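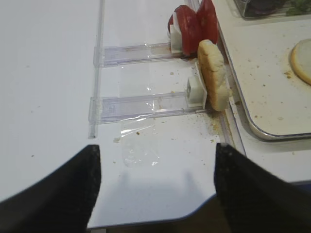

Work package 2 covers the portion tray, the part of the sandwich station from which sliced items are taken one at a time. During this period the tray moved from a drawing to a working unit, and most of the hours charged to the grant went into it. The current layout has a flat white board with two clear plastic tracks running across it, one above the other, each ending in a small white pusher block. Tomato slices stand on edge against the upper block and a slice of bread is held upright by the lower one. The same arrangement is intended for all flat, sliced items on the Praltora menu. Crumbs collect inside the upper track, and cleaning is dealt with separately under Open items.

Scope of this report

The report covers tray design, bench trials, cleaning and purchasing up to the end of June. It does not cover the refrigerated cabinet, which is reported by Folico under its own agreement, or the menu study, which closed in the previous period. Costs are given in the attached budget sheet and are mentioned in the text only where a line has moved.

Background to the change of layout

The original proposal called for stacked storage, with slices lying flat in a well and lifted from the top. Stacked storage works for bread. It does not work for tomato. The weight of the upper slices presses juice out of the lower ones, the slices stick to each other, and the person making the sandwich ends up peeling them apart by hand. In the first kitchen trial the lower part of each tomato stack was discarded at the end of service. Cathal Keane proposed standing the slices on edge and moving them forward with a block, in the manner of a file drawer, and the steering group approved the change with no extension to the schedule.

Edge storage has two further effects on the station. The worker can see how much is left in each lane without lifting anything, and a lane can be refilled without disturbing the next one. Against this, the tray takes up more counter area than the wells did. The counter plan has been redrawn and the cutting board has moved to the left of the sink.

Tray construction

Clear plastic was chosen for the tracks so that debris can be seen during inspection. The first set of tracks was supplied by Imine and the second was cut in our own workshop to the same drawing. No difference in use has been noted between the two sets. The ridges on the inside of the channel are part of the drawing. They reduce the contact area under the slide and were kept after a smooth version was found to stick once tomato juice had dried in it.

The two lanes have different lengths. The longer lane is assigned to bread and the shorter one to tomato, in line with how much of each is used during a lunch service. The blocks are interchangeable between lanes in principle, but the faces have been finished differently. Bread needs a flat vertical face with full support, or the slice bows and then folds at the crust. Tomato tolerates a smaller face.

The board itself is a standard item and is lifted off the counter for washing. Its rim was rounded in the workshop after the square edge caught on cloths.

Bench trials

Trials were run in the test kitchen at Ó Dubhghaill by Ita Gallagher, with one kitchen worker at the station and a second person keeping the record. Each trial began with both lanes loaded and ended when either lane was empty. A removal was scored as clean if one slice came away whole and the slice behind it stayed upright.

Bread: 150 removals, of which 4 were not clean. All four involved the heel of the loaf, which is narrower than the other slices and leans when it reaches the front. The loading sheet now states that heels are to be left out.

Tomato: 100 removals, of which 7 were not clean. In five cases two slices came away together. In the other two the slice tore at the seed cavity. Slice thickness in this series was set on the hand slicer and was not uniform. The slices that tore were both from the soft end of the tomato – the end which is normally discarded, and which had been loaded in error.

The acceptance level in the agreement is a clean removal rate of 90 percent for each item. Both lanes meet it under bench conditions. The figures should not be carried over to full service, where lanes are topped up while in use and the time between loading and removal is longer. A service trial is planned for the next period and will use the same scoring.

Holding time was checked on tomato only. Slices left on edge through a lunch service were compared with slices from the same crate held flat in the old well. The edge-held slices kept their shape better and left less liquid on the board. They also dried more at the exposed face, particularly on the front slice of the lane. A loose cover has been made and will be tried. If the cover slows the worker down, the alternative is to load less at a time.

Feedback from kitchen workers

Three workers used the tray for at least one full session and filled in the comment form. The main points were as follows.

Loading the bread lane is quick. Loading the tomato lane is slower than filling the old well, mainly in getting the first slices to stand before the block is brought up to them.

The clear tracks are hard to see against the white board under the ceiling lights. One worker set a knife down across a track without noticing it. A colored strip along the outer edge has been suggested.

Left-handed use is awkward. The tray was laid out for picking from the right, and a left-handed worker reaches across both lanes. A mirrored version would need no new parts, only a second set of mounting holes.

All three asked for a third lane for cheese. This was outside the approved scope and has been noted for discussion.

Open items

Cleaning. Bread crumbs and small particles get into both tracks and are held by the ridges. Rinsing under the tap removes most of them. The remainder have to be brushed out, and the brush supplied with the kit is too wide for the channel. A narrower one has been ordered. The cleaning instruction currently asks for a rinse between loads and a full brush at the end of service, and the second step was skipped in several sessions. Two options are being costed: a track that opens along its length, and a track without a floor, so that crumbs fall through onto the board. The second is cheaper but may let the slide tilt. A decision is needed before parts are ordered for the service trial.

Allergen separation. Bread crumbs in the tomato lane are a separate matter from general cleanliness. Any kitchen serving gluten-free customers will need the lanes on separate boards or a divider between them. The present tray has neither. We propose to state this plainly in the user sheet for the trial and to add a divider in the next version.

Block force. The force on the block is set by hand and was adjusted several times during the bench trials. Too much pressure marks the tomato and too little lets the slices slump. A fixed setting for each item is needed before the tray goes to a site where we are not present. Cathal Keane has this in hand.

Staining. The white board picked up a light pink stain where tomato juice stood overnight. The stain came out with ordinary kitchen bleach. No staining was found on the clear parts.

Budget and schedule

Workshop hours are over plan and purchased parts are under plan, both as a result of cutting the second set of tracks ourselves. The two differences nearly cancel. We ask for approval to move the unspent parts money into workshop labor. No other change is requested.

The design milestone was met. The bench trial milestone was met one week late, the delay being due to the hand slicer, which was out for blade repair. The service trial remains on its planned date, provided that the track decision is made in time to cut parts.

Planned work for the next period

Choose between the two track options and cut a full set. Fix the block setting for bread and for tomato. Try the cover. Add the edge strip and the second set of mounting holes. Run the service trial at Praltora over ten lunch services, with a person keeping the record at each. Write the user sheet, including the allergen note and the loading rule on heels and end slices.

Decisions requested

Approval of the transfer from parts to workshop labor, as described above.

Guidance on the third lane. If it is to be included in this grant, the request should reach us before the track drawings are released, as the board would need to be wider. If it is to be left for a later proposal, we will leave space for it on the counter plan and do no further work on it.

The trial record sheets and the revised counter plan are available from Ita Gallagher on request.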